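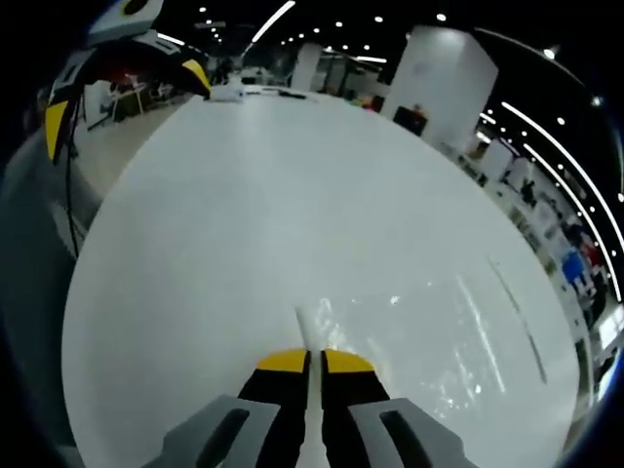
## 4. Leveling the table base

The Baran pedestal base has three adjustable feet. Level the table once the top is bolted down and again after any move.

1. Clear the tabletop and move the chairs back.
2. Set a spirit level across the center of the top, then turn it a quarter turn and check again. Note which side is low.
3. Reach under the low side and loosen the lock nut with the flat wrench from bag 2.
4. Turn the foot clockwise to raise that side. One full turn lifts the edge roughly 3 mm.
5. Check both directions again. Repeat steps 3 and 4 on the other feet if needed.
6. Tighten all lock nuts by hand, plus a quarter turn with the wrench.

**Caution:** Do not extend any foot past the red line on the thread. On a badly sloped floor, use the Pamo shim set (part 2171).

**Note:** On carpet, wait a day for the feet to settle and repeat the check.

### 4.1 If the table still rocks

- Press on the edge above each foot to find the one that is lifting.
- Check that the center bolt is tight. See section 3.
- Replace any foot with a cracked pad. Order by part number from Nindine spares.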